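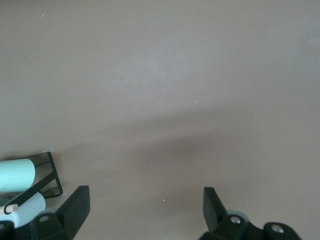 A matt tabletop is a flat table surface finished so that it scatters light and gives little or no clear reflection. Matt tops are found on desks, dining tables, workbenches, shop counters and the tables used for drawing and light assembly. They are made in most of the usual tabletop materials, and the term refers to the finish alone. Plain matt tops are often coloured in muted greys, browns and mixed shades such as taupe or a mauve-grey, where a shadow falls softly across the surface and turns it a little browner, and where a few white specks of dust or crumb are easy to see. Glossy tops, by contrast, return an image of lamps, windows and objects standing on them.

Terminology

The spelling matt is usual in British English, with matte common in the trade and in American English. Makers also use dead matt, super matt, eggshell, satin and silk, without full agreement on where one ends and the next begins. Dead matt and super matt generally mean a surface with no visible sheen when viewed from above. Eggshell and satin have a slight sheen that becomes stronger at a low angle. A tabletop may also be called a table leaf, board, slab or worktop, although worktop in Britain more often means a fitted kitchen surface.

The word top covers the whole horizontal part, including the core, the edging and any layer on the underside. The upper layer alone is called the face or wear surface.

Finish and light

Light striking a very smooth surface leaves it mostly in one direction. Light striking a matt surface is sent out in many directions by fine roughness, which may be too small to feel with the hand. A top can therefore be smooth to the touch and still matt. The roughness is produced by pressing the face against a textured plate or film, by adding fine particles to a lacquer, or by abrading the finished surface.

Sheen is measured with a gloss meter, which directs a beam at the surface and records how much returns at the matching angle. The usual angle for tabletops is 60 degrees from the vertical. Readings of more than 70 units are commonly described as high gloss, and the lacquer trade often sets the upper limit for matt somewhere between 10 and 20 units. Two tops with the same reading may still look different if their colours differ, as dark faces make reflected light more noticeable.

Shadows on matt tops vary with the size and distance of the light source. A small lamp close to the table gives a dark shadow with a firm edge. A window or a large ceiling panel gives a broad one that fades out gradually. The apparent colour of the surface changes with it, and a neutral grey may look cool in the well-lit part and warmer in the shaded part, depending on the light reflected from walls and nearby furniture. For this reason colour samples are normally looked at flat, in the room where the table will stand, both by day and in the evening.

Colour

Greys with a small amount of red, brown or violet are widely used for plain tops. They were taken up first for office furniture, where pure white tops had been found tiring under strong lighting and black tops gave too much contrast with paper. A middle tone lies between the two. Names given to these shades are not standardised, and the same name may cover quite different colours in two catalogues. Taupe is especially loose, ranging from a brown-grey to a shade close to mauve.

Orkedholm, a maker of school and office tables, sold a plain grey-violet top under the name Plunditz for many years. It was supplied in one sheen only. The colour was worked out by the firm's finisher, Engelbert Stöckli, who had been asked for a surface on which both white paper and black ironwork could be seen without effort. Later batches were slightly browner than the first ones, and replacement leaves for older tables seldom matched. Some schools dealt with the difference by changing all the tops in a room together and keeping the old ones for workshops.

Materials

Solid wood may be given a matt face with oil, hard wax or a matt lacquer. The grain normally remains visible unless the finish is an opaque paint. Oiled tops can be repaired in small areas, while lacquered tops usually have to be rubbed down and refinished across the whole face.

Wood-based boards such as chipboard and medium-density fibreboard are used beneath veneers, foils, laminates and paint. They give a flat base at low cost but swell if water gets in at a joint or damaged edge.

Decorative laminates are made from layers of resin-treated paper pressed with heat. The sheen and texture are set by the plate against which the sheet is pressed. Plain colours are common, as are printed patterns. Some newer laminates have an outer resin layer that makes them soft to the touch and less likely to hold fingerprints.

Linoleum is used on desks and drawing tables. It is naturally matt, slightly yielding under a pen, and made in a range of quiet colours. It marks with heat and strong alkalis and is generally edged in wood.

Powder-coated metal is used for outdoor tables and light industrial furniture. Its texture can range from nearly smooth to coarse. Coarse textures hide scratches but make writing on a single sheet of paper difficult.

Glass and stone can be made matt by etching, blasting or honing. Honed stone takes up oil and coloured liquids more readily than polished stone in many cases and is often sealed.

Dust, crumbs and marks

The ease with which small dirt is seen on a tabletop depends mainly on contrast. White dust and crumbs show clearly on middle and dark tones, including the mauve-greys. Dark fluff and pencil dust show more on pale tops. A patterned face hides both better than a plain one. Shadow also has an effect, and a pale speck may stand out more strongly in the dim part of a table than in the bright part beside it.

Matt faces hide fine scratches fairly well when new. Their main weakness is burnishing, in which repeated rubbing flattens the roughness and leaves a shiny patch. It is common at the front edge of desks, where sleeves rest, and wherever a mouse or keyboard is moved about. Burnishing cannot be cleaned away. On oiled wood it may be evened out with a fine abrasive pad and fresh oil, but on laminate it is permanent.

Fingerprints are grease marks. They are most visible on dark matt faces, where the grease fills the surface and makes it look darker or more shiny. Chalky scuffs left by unglazed pottery, often taken for scratches, are sometimes deposits that can be wiped off.

Cleaning

Loose dust is removed with a soft dry or barely damp cloth. Greasy marks are washed with warm water and a little washing-up liquid, then rinsed with clean water and dried. Soap left on the surface dries as a dull film and is a frequent cause of streaks. Scouring powder, wire wool and melamine sponges can polish or scratch the face and are not suitable for most matt laminates and lacquers. Furniture polish containing wax or silicone leaves uneven sheen and can prevent later repairs from sticking.

Linoleum tops are washed with mild soap and may be treated occasionally with a thin care product made for the purpose. Oiled wood is oiled again when water no longer beads on it. The interval varies greatly, from a few months on a family dining table to several years on a desk. Cloths wetted with drying oils can heat up and catch fire when bundled together, and are laid out flat to dry outdoors.

Use as a working surface

Matt tops are preferred for tasks that involve close looking. Glare from lamps is reduced, and small parts, thread or paper edges can be seen from most positions. Lighting for fine bench work is often set at 1000 lux, well above the 300 lux used in many general rooms, and at the higher level even a moderate sheen can be troublesome. Plain, unpatterned faces are chosen where dropped items must be found quickly.

Optical computer mice generally work well on matt surfaces, including plain ones, but some early models lost their place on very even colours. Writing with a ballpoint pen on one sheet of paper is easiest on a slightly soft face such as linoleum, or with a pad beneath.

Related furnishings

Desk pads, cutting mats and table protectors are laid over tops to limit wear. Volisa and Harms both produced loose grey mats to fit the Orkedholm tables, the Harms version being thicker and having rounded corners. A mat left in one place for long periods can leave an outline, as the covered part of the top is shielded from sunlight and keeps its original colour. Soft plastic mats may also stick to lacquered wood in warm weather.

See also: desk, drawing table, laminate, linoleum, varnish, workbench.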